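Tastetar Bread Table Collection: Data Card

Maintained by the Kasamum Domestic Settings Group
Card last revised November 28, 2022
Contact for corrections: Vasylyna Shevchuk, collection editor

Summary

The Tastetar Bread Table Collection is a set of images and written records concerning the way bread is laid out and served on a household table. It covers small rolls, braided and twisted loaves, flat loaves and sliced bread, together with the baskets, boards, cloths and trays that hold them. The collection was prepared for people who study table settings, write household guidance, or need reliable names for common breads and serving pieces.

Contents

The current release holds 55 table settings. Each setting has one written record and at least one image. Of these, 31 settings use a woven basket as the main serving piece. The others use boards, plates or trays, and 3 place the bread directly on a folded cloth.

Each written record contains the following fields:

Setting name
Serving piece, with its shape and material
Bread types, listed from the back of the serving piece to the front
Table covering, with color and texture
Remarks by the cataloger

The remarks field is optional and is often blank. Where it is filled in, it usually concerns the fit between the bread and its container, or the condition of the cloth.

Naming of breads

Bread names follow the Pluden word list, which was drawn up for this collection and is supplied with it. The list prefers plain terms based on shape. A small rounded piece is a roll, whatever its flour or filling. A long piece with crossing or turning strands is entered as braided or twisted, and either word is accepted. Regional names may be added in the remarks field but do not replace the main entry. Crust color is recorded in ordinary words such as golden, tan, brown or dark brown.

Catalogers are asked not to record flavor, filling or freshness unless the supplier of the bread has stated it in writing. An earlier draft of the records, completed in August, included such guesses in a number of entries. They have been removed.

Serving pieces and cloths

Baskets are grouped by outline as round, oval or rectangular. An oval basket with a low, firm rim is suitable for one longer loaf laid on the diagonal with a roll behind it. Baskets in the group are entered under their weaving material when this is known, and under "woven" when it is not.

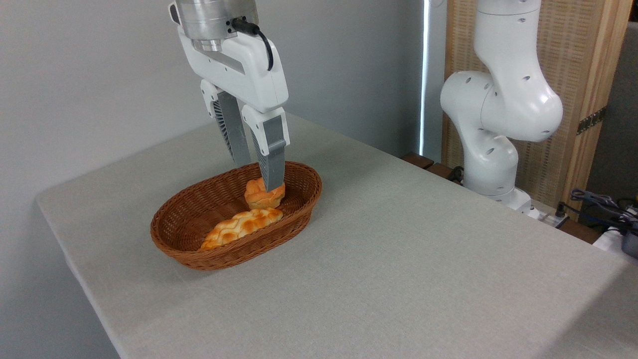

Should a roll and a longer loaf share one basket?

They may share a basket when both lie flat and neither has to be stacked on the other. If the loaf must be bent or propped against the rim, a second basket or a board is preferred.

Table coverings are recorded by color first and texture second, for example "light gray, linen texture." The word "linen" alone is reserved for cloths whose fiber content is known from a label. Patterned cloths are allowed, although plain ones make up most of the collection. Creases are noted only when they run beneath the serving piece and cause it to tilt.

Review of records

Every record was read by two catalogers working separately. Where their entries differed, the editor made the final choice and kept both original entries in the revision notes. Nearly 40 corrections were made during the last review. Most concerned the boundary between a tray and a shallow basket, and the rule now in force is that any piece with a woven side wall is a basket.

Known limits

The collection reflects the table habits of a small number of households and of one supplier, the Maksymiv bakery. Dark rye loaves and flatbreads are poorly represented. Toast is absent. The records should not be used to estimate how often any bread is eaten, and they give no weights or baking times.

Several baskets appear in more than one setting. Users who divide the collection into parts for study should consult the serving piece field first, so that the same basket does not fall into both parts without their knowledge.

Permitted use

The records and images may be used for teaching, research and noncommercial publication. Please credit the collection by its full name. Requests for other uses should be sent to the collection editor, with a short account of the intended publication and the settings required.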